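Speaker notes: The Desk Tray Talk
Hellundale Library, evening series on small-space living
Nurhan Bozkurt, Mar 21, 2020

SLIDE 1. TITLE

Wait for the people at the back to find chairs. Say hello. Thank Jasper Wouters for the projector and for the extension cord that reaches it.

Opening line: "I own 12 organizers and I still can't find the tape."

If they laugh, go straight on. If they don't, go straight on faster.

SLIDE 2. WHO I AM

Keep this under a minute. I spent nine years in the office supply room at Charbonneau, where I learned that adults will walk past a labeled bin to put scissors on the floor. After that I started helping people sort out their home desks. My own desk was the first job and is still open.

Mention the newsletter once. Do not mention it again at the end like last time in Gotuncombe.

SLIDE 3. THE SHOPPING PROBLEM

People buy the container first. I do it too. There is a particular mood, usually in July, when it's too hot to do anything useful, and a clear plastic box with a lid looks like a whole new life. Then it comes home and you have to find it something to hold.

Ask for hands: who has an empty organizer at home right now? Who has an empty organizer stored inside another organizer? (Pause for the second one. Somebody always tries to put their hand up without their spouse seeing.)

The Wernness story goes in at this point. Client with a spare room, 3000 loose photographs, and a very nice set of drawer dividers that were half an inch too wide for any drawer in the house. She kept them for six years in case she moved.

SLIDE 4. ONE TRAY, ONE TABLE

Leave this up for a while and let them look at it. A cream plastic tray on a white table: narrow slots made by the dividers, a bigger compartment in front of them, a back panel that stands up higher than the sides. Standing in the big compartment is one yellow box with a dark border, and it's leaning.

Points to make:
Slots are for thin things. Envelopes, cards, the checkbook you keep for one plumber.
The big compartment is for whatever wouldn't fit in the slots, so it fills first.
A box taller than the rim will tilt if you give it room. Give it a neighbor, or lay it down.
Put the tray on the table before you decide what goes in it. Live with the footprint for a day. You may want your elbow back.
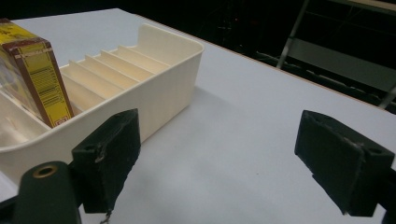 SLIDE 5. BOXES INSIDE BOXES

My least popular opinion. Should you keep the packaging when the thing goes in a tray?

For: it keeps small parts together, it tells you what the thing is, and you can read the refill number off it.
Against: you are now storing cardboard in plastic on furniture.

My rule is that the box stays if I'd have to open it to know what I was looking at. Jasper disagrees and will say so from the side of the room. Let him have thirty seconds. He keeps everything, including the box his label maker came in, which he has labeled.

SLIDE 6. THE TEN-MINUTE VERSION

For the ones who came for instructions:

Clear one surface. Only one.
Sort what was on it by height. I know everyone says by category. Try height.
Tall things at the back, flat things on edge in the slots.
Anything left over goes in a bag by the door with your name on it, so you're embarrassed every time you leave.
Stop at ten minutes even if it's going well.

Skip the bag step if running late. It gets a lot of questions.

SLIDE 7. QUESTIONS

Likely ones:

"What about cables?" Separate talk. I'm not ready.
"How much should I spend?" Less than you're about to. A shoebox lid is a tray.
"What do I do about my husband's desk?" Close the door.

Chairs go back against the wall by the radiator. Collect the sign-up sheet. Find out who has my tape.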